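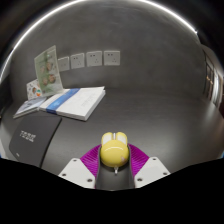 Masking the gripper before you train

Filed under: Perception / Tooling
4 min read

Your policy will learn from anything you leave in the image, including the operator's sleeve. The Silari preprocessor blacks out the bottom of each fisheye image so it can't. Setting it up takes one config file and some humility.

1. Export a single still per session

Run silari peek on the session folder. Pick one with the fingers closed on something. Ours has them around the yellow mouse, magenta ribs and all.

2. Draw the mask

Trace just under the white mounting plates. The line may wobble; the network has no taste. Keep the fingers in, though. Haziq Chong once masked them out to be tidy and spent December tuning a gripper width estimator that had nothing to look at.

3. Check it with the fingers open

Load a wide-open view over the same mask. Both ribbed pads should be clear of the black, and so should the target. If the mask eats into the mouse pad, lower it and try again. 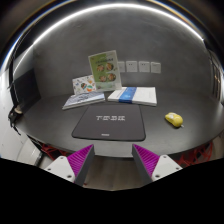
4. Batch it

silari mask --workers 2 --in raw --out masked

Our set of about 4000 images finishes before the kettle does. If the colour shifts, you've left auto-normalise on. Turn it off.

5. Read the log

Melati Santoso added a warning for sessions where the mask and calibration disagree. We ignored 484 of those. Please don't.

Shares: 2 | Comments: 0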